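I went to the Gindbridge open day on June 12, 2026 mostly to find out if I can stop picking up after my kids any time soon. Short version – keep your laundry basket.

Yi-an Min showed our group around the simulation room at Nunier, where the robots practice tidying in made-up apartments before anyone lets them near a real one. I loved it in there! The rooms are so odd (one has an arcade cabinet against a deep blue wall) and you get to look at everything from the robot's side, which made me a little seasick. 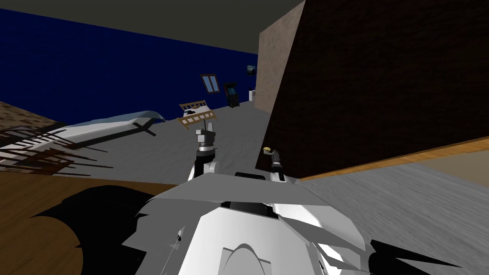
Robot's-eye view in the simulator, with something small and yellow in the right gripper.

I asked Yi-an when I could have one at home and she laughed and said to ask her again in July, without saying which year. Folding shirts is still a headache, she told us, and so is anything under a couch. Parking was 2 dollars and the cookies were great – I had two.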